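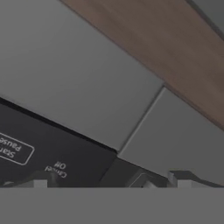 Ticket: wrist camera roll lost after tool change, arm approaches appliance panel inverted
Status: open, then closed, then open again
Component: Plirnport kitchen sim, Prorna arm driver
Reported by: Narendra Rajput

The arm is supposed to press Start on the oven task and back away. In the failing runs it drives in close, stops, reports "target not found" and stays there until the watchdog kills it. I spent most of a morning blaming the label detector, which had been retrained in December and was therefore guilty of everything. The detector is fine. From the wrist the Start/Pause label comes in upside down, Cancel/Off does too, and the finger is lying across the bottom of the view like a gray windowsill. A detector trained on upright text has every right to give up on that.

Steps to reproduce

Load the kitchen with the default cabinets.
Swap the Fondale gripper for the Gu gripper using the tool change menu. Do not restart.
Run press_start.
Watch the last part of the approach, where the wrist turns over as if it had remembered an appointment.

Expected: finger meets the Start/Pause button, camera upright.
Got: camera inverted, finger parked in front of the appliance, no press.

Log from the first failing run

tool_change: ok
tool_frame: using cached transform
approach: ok
wrist_roll: within limits
label_search: no match
label_search: no match
watchdog: stop

I would like to draw attention to "within limits". The wrist is allowed to be upside down. It is a very permissive wrist.

What I tried

Restarting the sim. Fixes it until the next tool change, so for a while I had a fix that consisted of never changing tools.

Turning up the lights in the scene. No difference. The letters were white on black to begin with and I should have known better.

Lowering the match threshold. Please don't do this. With the threshold on the floor it matched Cancel/Off as Start/Pause in 4 runs, and the planner went after it with real conviction. In sim that costs me a coffee. On the hardware it would be a different sort of ticket.

Deleting the cached transform by hand before the approach. Ran it 100 times, no inverted views, every press landed.

Cause

The Gu mount is rotated half a turn from the Fondale mount. The driver loads the new gripper's geometry on a tool change but keeps the old tool frame, and the planner then turns the wrist over to correct for a rotation that isn't there. Collision checking uses the new geometry, so nothing touches anything and no alarm goes off. All the parts agree with each other except two.

Fix

Driver now drops the cached frame whenever the tool ID changes. Patch is on the Prorna branch. I also added a check that refuses to start the approach if the frame and the tool ID disagree, with an error message that names both.

Update

Reopened. The check works, and it now also refuses when the gripper is swapped for an identical one with a different serial number. Comparing by model instead. Running the batch again on 4 seeds.

Update 2

All 4 seeds pass with the model comparison. Leaving this open until someone tries a tool change on the real arm, with a hand near the stop button and the oven unplugged.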